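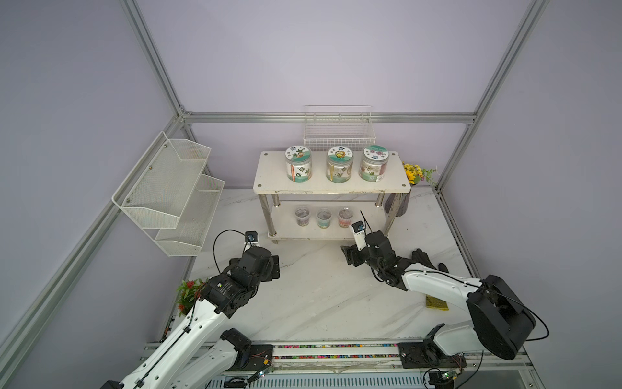 Section 4. Setting up the Alent humidity sensor in a pantry

Revised by Yasmine Benkirane, Jan 11, 2025

The leaflet in the box promises dry tea, crisp crackers and fewer moths. A sensor does none of that. It shows you a number, and you still have to close the lids. With that in mind, set-up goes as follows.

1. Pull the plastic tab from the battery door. If the screen stays blank, take the battery out and put it back with the plus side up.

2. Hold the side button until the screen blinks. The leaflet says two seconds. Ours took closer to five.

3. Enter the code 1763 when asked. It is the same on every unit, so don't think of it as a password.

4. Leave the sensor on a shelf overnight before you trust any reading.

Note: The Vinance app is optional. It asks for your location and an email address, and neither one changes the reading on the screen.

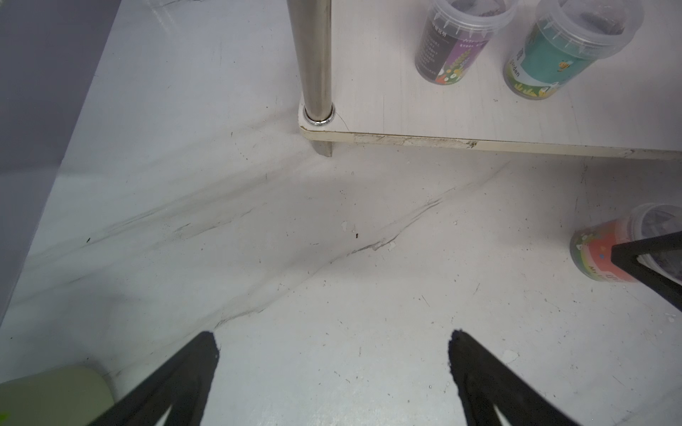

Reading time: 4 minutes

Choosing a spot

5. Keep the sensor away from the kettle, the dishwasher and any outside wall. Alent suggests "a central position," whatever that means in a closet. Chest height worked for us.

6. Don't put it inside a jar. A sealed jar has its own air, and a sensor on the shelf can't tell you a thing about it. Lemlem Endale keeps a paper test strip in her dried fruit and checks that instead – cheap, and easier to read.

Caution: Keep drying packets away from children and pets, and never pour the beads straight onto food.

Checking the reading

7. Do the salt test before you change any settings. Put a bottle cap of damp table salt in a zip bag with the sensor, close it, and wait overnight at room temperature. It should read 75 percent.
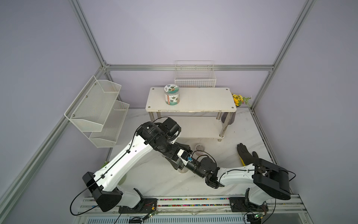

If it is off by more than a few points, write the difference on a piece of tape and stick it to the back. There is a correction menu, but on both of our units it went back to zero after a battery change.

8. Set the alarm to 60 percent. The factory setting is far too jumpy for a kitchen where anyone boils pasta.

Note: The log holds 1000 readings and then writes over the oldest. Copy out what you want to keep every 20 days.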